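9 April 2026

Arm 3, shelf cell. Fault writeup, T. Matsuda.

Arm tripped on protective stop again during the tray pick. Same place in the cycle as before: wrist comes down toward the tray in the back corner of the pine shelf, slows for the approach, then drives sideways into the back panel before the fingers close. Force limit caught it. Small dent in the panel, scuff on the outside of the left finger, no damage to the wrist that I can find. Hands were out of the cell, gate closed.

Log says the corner finder reported a good fit every time. Confidence never dropped low enough to trigger the retry. So as far as the arm knew, it was in the right spot. The target it had been given was off by 49 mm along the shelf.

First guess was the wrist joint slipping, because we had that on the old Hosoda unit. Checked it:

- homed the arm, touched off on the datum pin, repeated 8 times. All inside tolerance.
- camera bracket screws tight, paint marks still lined up
- tool offset in the controller matches the sheet on the wall
- swapped the camera cable anyway. No change.

So mechanically fine. Put the cable back.

Next ran the approach by hand at low speed with the finder overlay on and the gripper open. With the tray away from the corner it finds the tray edge and stays on it. With the tray pushed up against the back panel it starts hopping. One moment it has the rim, next moment it has locked onto a straight line in the shelf itself. There are two it likes. One is the seam where the back panel meets the shelf. The other is the left end of the paler strip set into the shelf board, under the big half-moon knot. That end is a clean vertical line and it meets the seam, so to the finder it's a perfectly good corner.
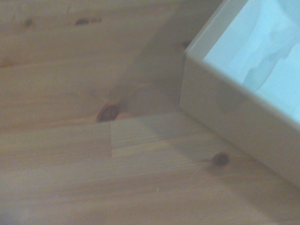
The Kerum finder was set up on the gray plastic shelf, which has no grain and no joints. When we changed to pine for the Ullier job I redid the exposure and left the edge threshold alone. That was my mistake. The tray interior also blows out at the new exposure, so the rim loses contrast on the inside and the wood wins.

Also not happy that a wrong target of that size went through at full approach speed. The stop worked, but it should be the last thing that catches this.

Done today:
- sideways force limit on approach cut to roughly half
- approach speed held at 200 mm/s max until this is closed
- added a check: if the corner moves more than 8 mm between two finder frames, arm holds and asks for an operator
- exposure down two steps. Rim better, dark knots worse.

Ran it slow after that. It held and asked for an operator twice with the tray in the corner. Annoying but correct.

Still to do: mask the shelf joint in the finder setup, or paint the shelf. Pravex has a matte coating they say stays on pine, asked for a sample. Don't clear the hold and restart from the pendant without looking at the overlay first. If it's sitting on the shelf joint, jog up and out, then reset.

Finger pad on the left side needs replacing before the next long run.

Recent entries
Arm 3: exposure settings for pine shelf
Hosoda wrist slip, final notes
Gate switch test, shelf cell
Tray liners sticking to finger pads
Ullier job: shelf drawings and datum pins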